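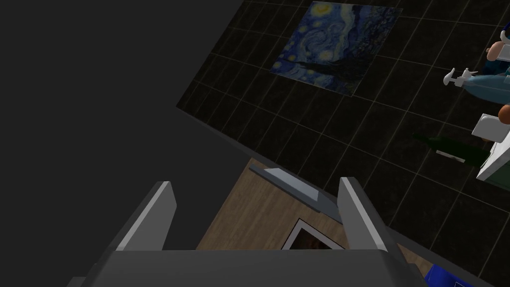 Simulator view: an open gripper above a light wooden surface.

Print this article | E-mail this article

I drove 213 miles to watch a vintage sports car race in the rain, and I'd do it again tomorrow! Domingo Palma had his little Burkulitz coupe out for the first time since November, wearing number 30 and (I swear) the same duct tape on the nose. He makes almost 110 horsepower on a good day, which doesn't sound like much until you hear it bouncing off the pit wall.

Gisela Iturra led from the second lap in the Sukprasert entry, and I spent most of the race hanging over the fence at the hairpin, soaked, yelling for both of them. Domingo got by her once, ran wide, and lost it all back. He came home fourth and was grinning like he'd won. Gisela wants a dry rematch, and I've already booked my motel.

Print | E-mail to a friend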